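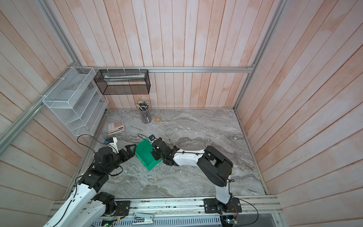
Two arms, one green bin. Pencils and calculator at the back.

Nollero Twin Lead kit, £779. Quick review, I've got to give the bench back by Friday.

Short version: good handles, poor manual, worth it if you already own a pair of arms and want to show them things by hand. If you don't own arms, stop reading, this is only the driving end. Two small leader arms you hold, two wrist cameras with brackets, a foot pedal, a hub and the Rirberg recording software on a stick. No followers in the box. The shop page isn't clear about that and I can see people getting caught.

Setup took an afternoon. Most of it was cables. The leaders clamp to any desk edge, nice big screws, no complaints. Then the pairing. You have to park leader and follower in the same pose before the first power up and the manual gives this half a line on a page about cleaning. I missed it. Left arm swung hard to one side and hit the wall. No damage, bit of a fright. Do the parking first.

Calibration after that is fine. Move each joint to both ends, tap the pedal, next joint. Five minutes an arm once you know the order. It holds the calibration over a restart, which my old Tsuji set never did.

What it's like to drive. Light. Very light, almost too light for the first hour — you overshoot everything. There's a drag setting in Rirberg, goes from 1 to 10 and ships at 2. Put it on 5 and leave it there. After that the arms go where your hands go and you stop thinking about it. Lag is there if you look for it, I noticed it on quick wrist turns and nowhere else.

No force feedback. You don't feel the rim of a bin through the handle, you watch for it. With a stiff plastic bin that's OK. With anything soft I'd be guessing.

Triggers are the best bit. Long pull, smooth, and the gripper follows the whole way so you can hold it half open. The Tsuji was open or shut and a click in between. For getting two grippers up to either side of a bin and closing them together it's night and day. My hands ached less too. Small hands might find the trigger a stretch, there's no adjuster.

Wrist cameras next. Little modules on brackets. They sit over the gripper and look down past the fingers so you get the tips in view and whatever's ahead of them.

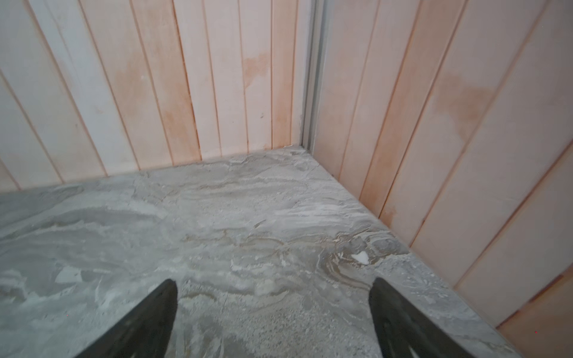
Bench Tests / Robotics at home / Posted April 8, 2025 / by the Drandusthorpe workshop desk

That's the view down the wrist camera with nothing between the fingers. You can see why I like it. Both tips in, a good wide gap, the corner behind them, and enough detail to pick out the grooves in the boards and the orangey stains on them. Marbling on the surface comes through well as well. I'd been worried a cheap module would turn all that grey to mush.

It does mean you learn the camera's idea of your cell and it isn't the same as yours. From up close the place looks huge, like standing in a bare room. I drove by wrist view only for a while as a test and got properly lost. Use the overhead for the approach, wrist for the last bit. Rirberg lets you put them side by side on one screen and you can drag the divider. Simple thing, wish more software had it.

One gripe. Cable off the wrist. It's stiff and it wants to loop, and you need to leave it slack for the full turn or it tugs on the plug. Too much slack and it gets in the way. Ended up redoing it over and over. Right-angle plug would sort most of it.

Recording. Pedal down to start, pedal down to stop, double tap to bin the take. I did 226 takes of the bin job over two days and the software lost none of them. Every take gets a thumbnail strip so you can weed out the bad ones without playing them through. I threw out 20, nearly all from the first morning when I was still on the low drag setting and bumping the bin about. My fault more than the kit's.

Tips from that, in no order:

Change the angle of the bin every few takes. I kept putting it back square out of habit and then the arms only knew square.

Go slower than feels natural. The takes I thought were dull are the ones that came out clean.

Rest both leaders in the cradles before you stand up. If you just let go they sag and so do the followers.

Same start pose every time. Rirberg will move to a saved one if you hold the pedal, but it moves fast. Hands clear.

Name your takes by task from the start. It defaults to a date and time, you will not remember which was which by teatime.

Playback was decent. It replays a take on the arms with no learning involved, good for checking the calibration hasn't drifted. Put the bin back on its mark first or the grippers close on air. As for teaching from the takes, that's a separate bit of software and a separate machine in my case so I'm not scoring it. Files export in the ordinary formats and opened first time.

Noise: the hub has a fan. Small and whiny. Under the desk with it.

Pedal: slides about on a hard floor. Bit of rubber mat underneath.

Manual: bad. Twelve pages, tiny print, joint numbers in the drawings don't match the ones in the software. Joint 3 in one is joint 4 in the other and I calibrated the wrong elbow twice becuase of it. Nollero say a new manual is coming in June. Should of been in the box.

Against the Tsuji. Tsuji is cheaper and tougher, metal handles, you could drop one. Nollero's are plastic and feel it. But for two-arm work the Tsuji needs two hubs and they don't share a clock, so your left and right drift apart on long takes. The Nollero runs both from one hub and stays in step. For one arm I'd still say get the Tsuji and keep the change.

Battery in the pedal is rated for up to 5 weeks. Can't say, had it a fortnight.

Good: triggers, one hub, side by side view, keeps its calibration.
Bad: manual, wrist cable, fan, plastic feel, shop page.

Four out of five. Would be more with a proper manual. Spare brackets are sold seperately and I'd add a pair to the order, the screw holes are close to the edge and I've already got a hairline crack starting on the left one.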